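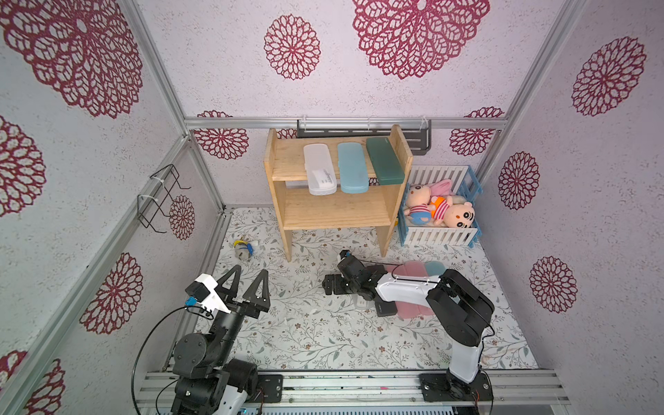 Pencil cases on the top tier of the pine shelf, with the toy crib to the right.

Section 4: Shelf, Pencil Cases and Toy Crib

This section covers the Surneo two-tier shelf (part 476) and the Trergate picket crib (part 489). Both come with the Benmoussa play corner set. Put up the wall covering and lay the floor mat first, as described in Section 3.

4.1 Placing the shelf

1. Unpack the shelf and check the four legs for splinters. The pine is unfinished, so sand any rough spots by hand with fine paper and wipe off the dust.
2. Stand the shelf against the back wall, close to the middle. All four legs must rest on the mat.
3. Press down on each corner of the top. If the shelf rocks, smooth out the mat under the legs before doing anything else.
4. Leave the lower tier empty until you have finished 4.2.

Caution: Do not drag the shelf across the mat. The legs can catch the printed surface and tear it.

4.2 Arranging the pencil cases

1. Close each case fully.
2. Set three cases on the upper tier, side by side, with the short ends facing front and back.
3. Put the white case on the left, the light blue one in the middle and the dark green one on the right. This is the order used on the packing list – you may change it, but keep it the same from then on.
4. Line up the front ends by eye.
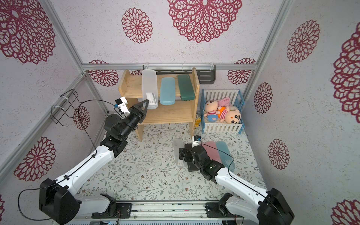
5. Cases may also be stood on their long edges. Choose this if you want to reach one without moving its neighbor. Thin cases tip more easily this way, so keep them close together.
6. Pick up any cases left on the floor and sort them before adding more to the shelf.

Note: Small items slide to the low end of a case when it is turned. Open it flat on a table the first time.

4.3 Filling the crib

1. Place the crib to the right of the shelf.
2. Lay the largest plush toy at the back and the dolls in front of it.
3. Keep the toys below the tops of the corner posts where you can. Long ears may hang over.

Caution: The crib is for toys only. Do not lift it by the rails when it is full.

Replacement shelf boards are ordered from Cirkthorpe under part number 1284. Allow 40 days for delivery.

Section revised May 24, 2024, by Braulio Zavala.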